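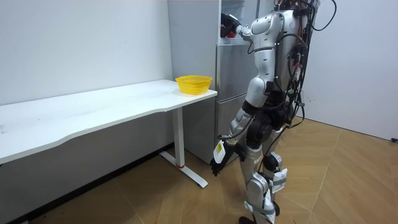

Der Kühlschrank ist ein wärmegedämmter Schrank zur Aufbewahrung von Lebensmitteln bei niedriger Temperatur. In Haushalten sind Standgeräte verbreitet, daneben Einbau- und Tischgeräte.

Aufbau

Das Gehäuse besteht meist aus lackiertem Stahlblech oder Edelstahl, der Innenraum aus Kunststoff. Dazwischen liegt Dämmschaum. Eine umlaufende Magnetdichtung schließt die Tür ab. Hohe Geräte haben oft zwei Türen – eine für das Kühlfach, eine für das Gefrierfach, das oben oder unten liegen kann.

Lagerung

Kalte Luft sinkt ab, daher ist es bei Geräten ohne Umluft über dem Gemüsefach am kältesten. Fleisch und Fisch gehören auf die unterste Glasplatte, Milchprodukte in die Mitte, Käse und zubereitete Speisen nach oben. In der Tür stehen Getränke, Butter und Soßen. Üblich ist eine Einstellung um 5 °C.

Aufstellung

Zwischen Rückwand und Zimmerwand bleibt ein Spalt für die Abwärme. Herd und Heizkörper sollten nicht unmittelbar angrenzen.

Siehe auch: Gefrierschrank, Kühlkette, Speisekammer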